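Guruseck rack fit table

README for release 5

What it is

A table of home gym racks, rigs and benches, with the measurements you need to tell whether an attachment made for one will go on another. Upright size, hole diameter, hole spacing, depth between uprights, pin length, that sort of thing. It started as a sheet Chanida Khamphan kept at the Sandoval shop for answering phone calls about dip bars and jammer arms. It was moved into plain files when the sheet got too slow to open on the shop computer.

The table has 2,427 rows. Each row is one attachment point on one product, so a four-post rack with different holes on the front and rear uprights takes two rows. There are 118 product lines in it. A line is whatever the maker sells as one series, even if the parts changed along the way.

Files

fit.csv is the main table.
lines.csv has one row per product line, with the years it was sold if we know them.
notes.txt holds remarks too long for a column. Each remark starts with the row id.
units.txt lists which unit each column uses.
old/ has the earlier releases. Do not merge them with the current one. Row ids were reissued in release 3.

Columns in fit.csv

row_id: a number, unique within this release.
line_id: matches lines.csv.
part: upright, crossmember, bench_frame, base, or other.
tube_w and tube_d: outside width and depth of the tube in millimeters, measured over the paint. Powder coat adds a little, and on a few lines it adds enough to stop a snug trolley from sliding.
wall: wall thickness in millimeters. Blank for more rows than we would like, because you need an open tube end to measure it.
hole_dia: in millimeters, smallest of the holes checked.
hole_pitch: center to center, in millimeters.
pitch_zone: full if the spacing is the same all the way up, bench if it is tighter in the bench press area.
hole_faces: front, side, or both.
frame_type: see the last section.
source: measured, maker, or owner.
checked: yes if a second person repeated the measurement.

How the numbers were taken

Rows marked "measured" were done by hand at Sandoval or in the Testden storage unit with a digital caliper and a steel rule. Hole pitch is taken over ten holes and divided. Measuring one gap gives you a number that looks fine and puts a safety strap out of line by the top of the upright.

Rows marked "maker" come from a spec sheet or manual. Makers often give the nominal size, so a tube sold as 3 inch may be listed as 75 or 76.2 depending on who wrote the sheet. We copied what was printed and did not correct it.

Rows marked "owner" were sent in by people who have the equipment at home. Faustino Barajas goes through these and asks for a photo of the caliper on the tube. If no photo comes, the row waits in a separate file that is not part of the release.

Known problems

The Pundetis folding racks are listed with the wall bracket on. Without the bracket the depth is smaller, and a few people have ordered the wrong spotter arms from that number. A remark in notes.txt covers it, but the column itself has not been changed.

150 rows have a hole diameter and no pitch. Most are benches with a single adjustment hole, where pitch means nothing. Some are racks we only saw packed in boxes. The two cases look the same in the file. Filter on part if you need to tell them apart.

Older racks with square holes are in the table with the side length entered under hole_dia. Round pins go in and wobble.

Lat towers and functional trainers are covered only where they bolt to a rack. Free-standing ones are left out, and so are plate storage posts, since sleeve sizes are a different question and there are better lists for that.

Nothing in the table tells you what weight a part can hold. A J-cup that fits is not necessarily rated for your upright. Please read the maker's limit and do not ask us to guess it.

Changes in release 5

Added crossmember rows for the lines that have holes in them.
Split hole_face into hole_faces with the new value "both".
Removed duplicates left over from the May import.
Fixed inch values entered as millimeters in the base rows. If you ever saw an upright three millimeters wide, it came from there.
Dropped the price column. It was out of date the week it was filled in.

Using it

Match on tube_w, tube_d, hole_dia and hole_pitch, in that order. Allow one millimeter on the tube for bolt-on parts and less for anything that slides. For pins, the pin should be smaller than the hole, and the table gives hole sizes only.

The files are comma separated, UTF-8, with a header row. Blank means unknown. Zero is never used for unknown, so if you find a zero it is an error and we want to hear about it.

You may copy and reuse the table, including in a shop. Please keep the release number with it so that people can tell which ids you mean.

Corrections go to Faustino with the row id and what you measured. New product lines go to Chanida.

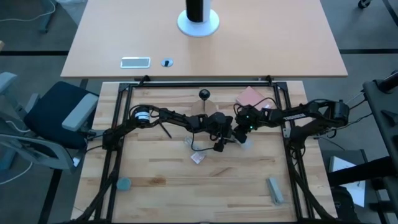 The frame_type column has three values: open, perimeter and wall. Open is for racks and benches with at least one side left without a rail at base level, such as a half rack with no front crossmember. Wall is for anything that needs a bracket into studs. Perimeter means the rails run along every side. A flat-foot rack with a rear stabilizer only is open, even if it is sold as a full cage. If the front rail unbolts, enter perimeter and add a remark in notes.txt.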